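Wandlow Label Printer
Setup Guide, Section 3: Loading Labels and Printing the First Batch

Revised 2019-03-19

Read Section 2 first if the printer has not yet been leveled and plugged in. The steps in this section apply to both the desktop model and the wall-mount model, except where noted.

3.1 Before you start

Have the following within reach:

One roll of Jurano labels, standard core
The blue cleaning card from the accessory bag
A soft, dry cloth
A few of the goods you plan to label

Curved and glossy goods need the small round label. Flat boxes and bags take either size. If you are not sure which size to use, peel one label of each and try them by hand before you load a full roll.

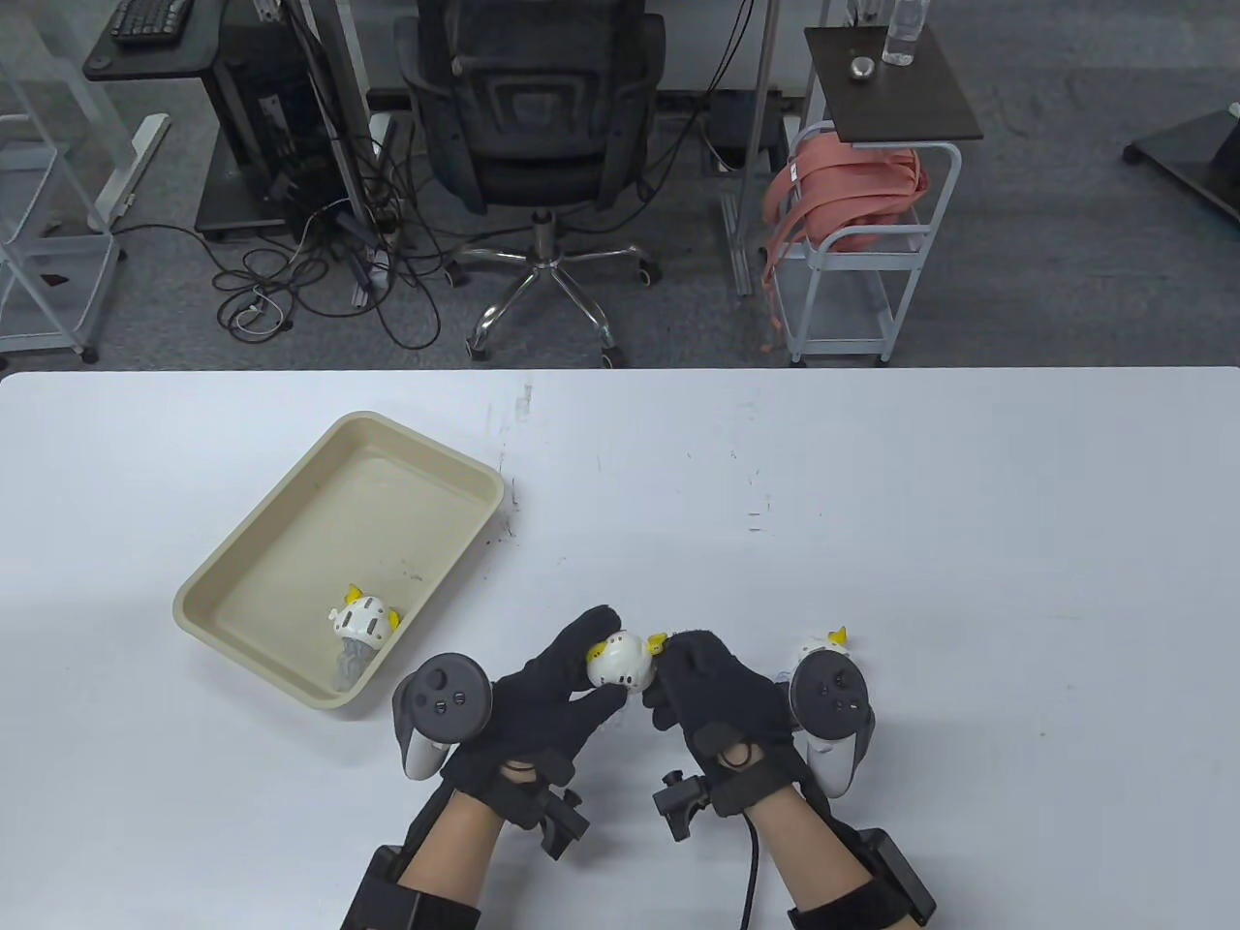 The roll must be stored at room temperature for a day before use. Labels brought in from a cold stockroom curl at the edges and may catch on the guide bar.

CAUTION: The print head gets hot in use. Turn the printer off and wait 20 minutes before you open the lid on a printer that has been running.

3.2 Loading the roll

1. Turn the power switch to OFF.

2. Press both lid tabs and lift the lid until it clicks. On the wall-mount model the lid opens toward you.

3. Slide the roll onto the spindle with the printed side of the labels facing up. The loose end should come off the top of the roll.

4. Push the side guide against the roll, then back it off slightly. The roll must turn freely.

5. Feed the loose end under the guide bar and out through the front slot until it sticks out past the tear edge.

6. Close the lid. Press down on both corners. You will hear two clicks.

7. Turn the power switch to ON and press FEED once. The printer moves the labels forward and stops at the first gap.

Note: If the printer feeds more than 3 labels without stopping, the gap sensor is not reading the roll. Go to 3.4.

3.3 Printing a test batch

1. Select TEST from the menu and press OK.

2. Check that the bar code is dark and even from side to side. If one side is faint, open the lid and set the roll again.

3. Place a test label on one item from each product line. Small molded items should be labeled on the smoothest part of the body, away from openings and soft parts.
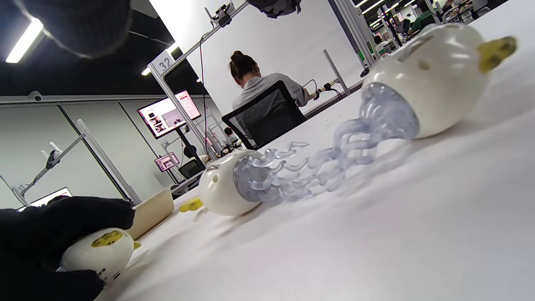
4. Press the label down from the center out and leave it for an hour. Try to lift one corner with a fingernail. If it comes up easily, wipe the next item with the dry cloth before labeling, or change to the strong-hold roll.

5. Scan the label with your store scanner. Labels wrapped around a tight curve may not scan. Turn the label so that the bars run around the curve like rings.

6. Enter the batch size and press PRINT. The largest batch the printer will accept is 4,000 labels.

Note: Hang tags are a better choice for knitted goods, plush and anything with a dusty finish. See Section 5 for the Emari tag adapter.

3.4 If the labels do not stop at the gap

Dust on the gap sensor is the usual cause. Turn the printer off, open the lid and pass the blue card through the slot twice. Do not use alcohol on the sensor window.

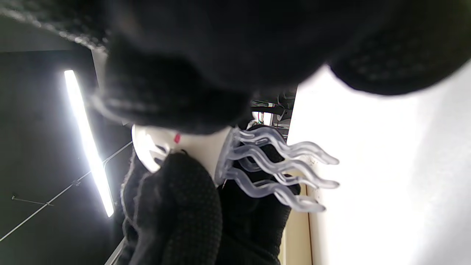 If cleaning does not help, hold FEED down while you turn the printer on. Let go when the green light blinks. The printer measures the roll and saves the new gap setting. The old setting is lost, so write it down first if you switch between label sizes during the day.

Error code 14 means the lid is not fully closed.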